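Call for Participants: The Skuketti Shared Table Project

Posted September 2023

Do you have a dish that only gets made properly when a certain person is in the kitchen? Maybe it's your grandmother's, maybe it's your neighbor's, or maybe it's something you worked out for yourself over a long winter and have never written down because the amounts live in your hands. If so, we would love to hear from you, and we would love it even more if you came and cooked with us.

Skuketti is a small cooking and recipe-writing project based at the Breluvholm community kitchen. We bring home cooks together in pairs, let them teach each other one dish apiece, and then sit everyone down to eat and talk while the whole thing gets turned into a recipe that a stranger could follow. The finished recipes go into a book, and the book goes to everyone who took part, plus the branch libraries and the waiting room at the clinic, where the last one was read until its cover came off.

We are looking for home cooks of every age and background for the coming season. You don't need any training, you don't need fancy knives, and you certainly don't need to be good at writing. (Deepika Pillai, our editor, has a great deal of patience and a very large eraser.) What we do ask is that the dish be one you really cook at home, and that you're happy to have somebody standing next to you asking why you did that just now. 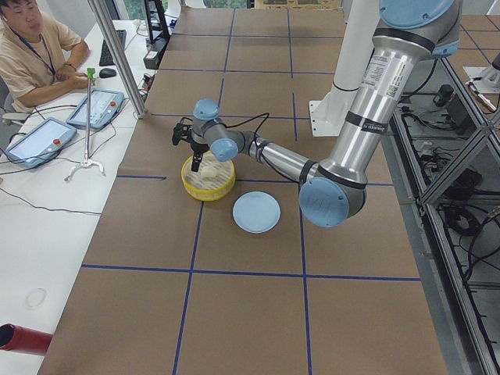 Most of the cooking sessions run on a Saturday, from mid-morning until the dishes are done. You'll be matched with a partner ahead of time, and the two of you will get a phone call from us to talk over ingredients, allergies, and who needs the oven when. Please think a little about space before that call, especially if your dish involves a lot of rolling, folding, or filling! We are great believers in covering a big table with brown paper and marking it off with strips of blue tape, as on the table shown here, so that flour stays in one part, finished pieces in another, and your partner's chopped onions don't wander into your dessert. You can write straight onto the paper, too, and plenty of our best measurements started out as a pencil scribble next to a mixing bowl. When the cooking is over we roll the paper up and save it for Deepika, grease spots and all.

This season we are especially hoping for steamed, boiled, and slow-simmered dishes. Our last book leaned very heavily on baking, and while none of us regretted a single bun, several readers asked kindly whether there might be something for people without an oven. Dumplings, puddings, stuffed leaves, fish in parcels, rice dishes, soups that take all day: please bring them all. If you're not sure whether yours fits, ask anyway. Behrouz Kazemi came to us last year with a lamb stew he was sure was too plain to bother with, and we ended up giving it the first page.
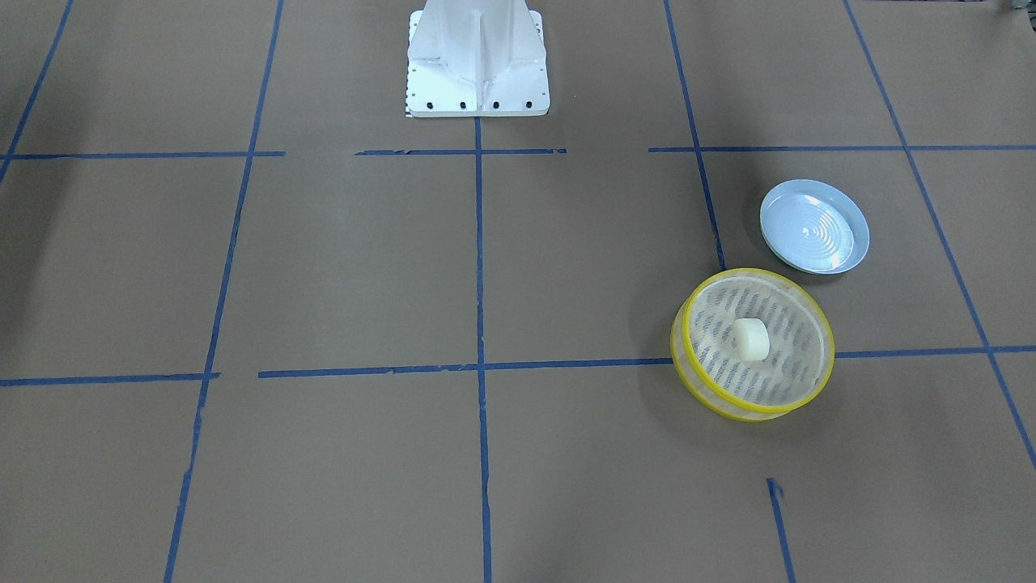 Brown paper and blue painter's tape, ready for writing on.

What taking part involves

You'll come to 2 sessions, one where you teach your dish and one where you learn your partner's. Between them there will be a short get-together at which we read the draft recipes out loud. Reading them aloud is wonderful for catching mistakes, and you'd be surprised how often a recipe forgets to mention that the pot needs water. After that, we ask you to cook your partner's dish once at home, on your own stove, with nothing but the written page to help you. Make notes on anything that puzzled you. Please be blunt! A recipe that confused you will confuse the next person.

The sessions are friendly and fairly noisy. Children are welcome if they come with an adult who is keeping an eye on them, and there's a quiet room down the hall with armchairs for anyone who needs a break from the clatter. The kitchen is on the ground floor, with a ramp at the side entrance and a lower counter near the window. If you would like to cook sitting down, tell us when you write and we'll set up a table for you.

We work mainly in English, but your recipe doesn't have to start out that way. Hilkka Lahtinen looks after translations and has a list of people she can call on for most of the languages spoken in the neighborhood. If you'd like your recipe printed in both languages side by side, just say so. We think they look handsome that way, and it saves the family at home from arguing over what the English version left out.

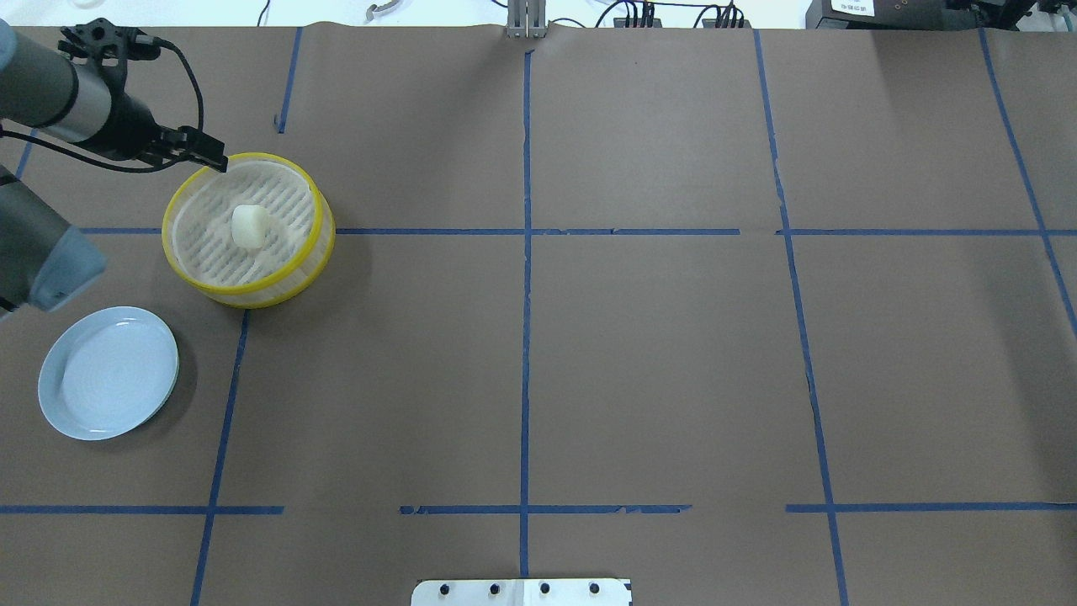 A word about ingredients. We pay for them, within reason. Our grocery fund for the season is $983, a gift from the Seppälä family, and it has to stretch over everybody, so please send us a shopping list at least a week before your session and let us do the buying. If your dish needs something hard to find, such as a spice blend your aunt mails you or a vinegar that only one store carries, bring a small amount from home and we'll pay you back. We'd also like to know what you use when you can't get it, as that's usually the first question a reader asks.

Equipment is a little more complicated. Breluvholm has good burners, plenty of big pots, and ovens that run slightly hot. It does not have much in the way of special pans or molds. If there's one piece of equipment your dish can't do without, bring your own, with your name on a piece of tape somewhere it won't melt. We label everything at the start of the day and check it all again at the end, and apart from one very nice ladle, everything has gone home with the right person so far.

Who we're hoping to hear from

Really, anyone who cooks. We'd be particularly glad of people who have moved here in the last few years, people who cook for large families, people who cook for one, and people who learned a dish from somebody who is no longer around to ask. Younger cooks are very welcome as well. Last time we had a brother and sister who taught the whole room their after-school noodles, and those noodles have been eaten in my house nearly every week since.
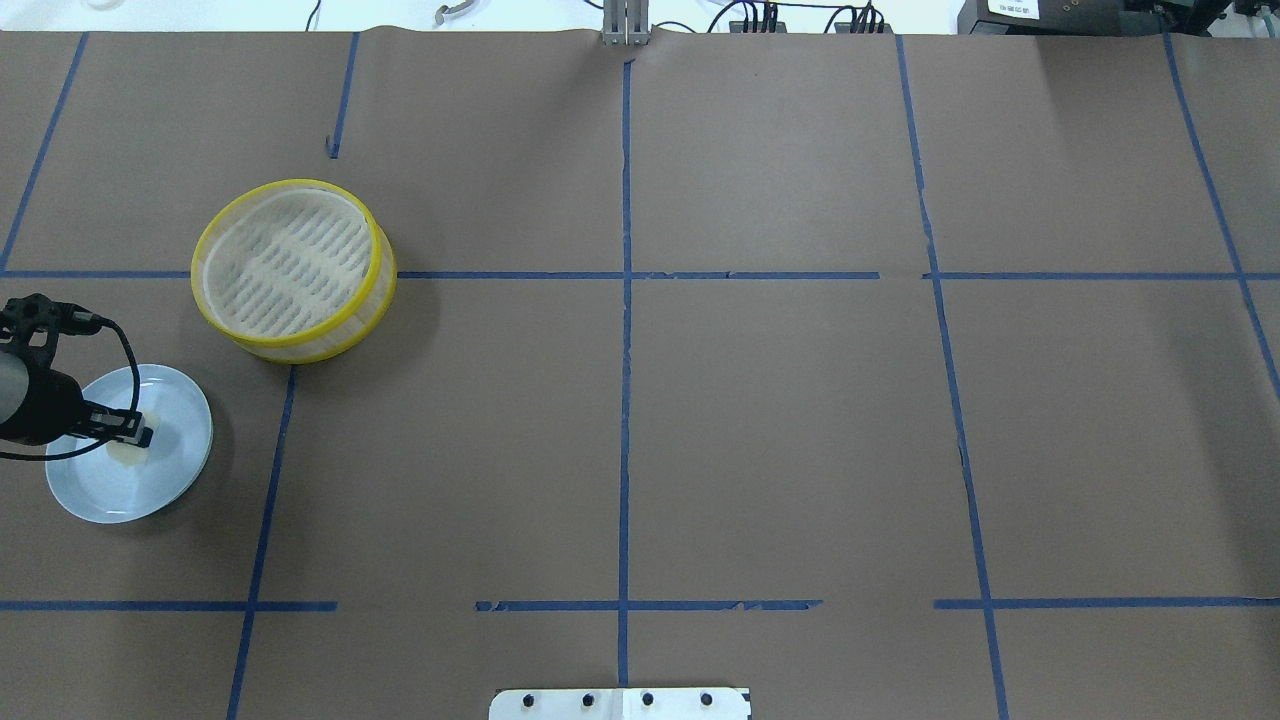

We do have a limited number of places, and we try to put together a book with some variety in it. If we get several versions of the same dish, we may ask you to cook together, or suggest that one of you comes along next season. Please don't take that as a judgment on your cooking. We keep every letter, and a good many of the people in our books were first-timers who had to wait a season.

There is no fee to take part, and there is no payment beyond the groceries and your bus fare. You keep the rights to your own recipe and can share it however you please. We ask only for permission to print it in the book with your name, or without your name if you'd prefer.

How to apply

Send us a letter or drop a note in the Skuketti box at the Breluvholm front desk. Tell us your name, the best way to reach you, the dish you have in mind, and a few lines about how you came to cook it. Don't worry about writing out the recipe yet. Do mention any allergies, any days you can't manage, and whether you already have a partner in mind, as friends and relatives are welcome to apply as a pair.

Trygve Engebretsen reads all the notes and will call you back himself, usually in the evening. He does like to chat, so you may want to put the kettle on first. We hope to have everyone matched before the leaves are down, and the finished book will be handed out at a supper in December, with all of the cooks and their families invited.

If you'd like to look through the earlier book before making up your mind, there is a copy on the shelf by the kitchen door. Please put it back when you're finished, it's the only one we have left.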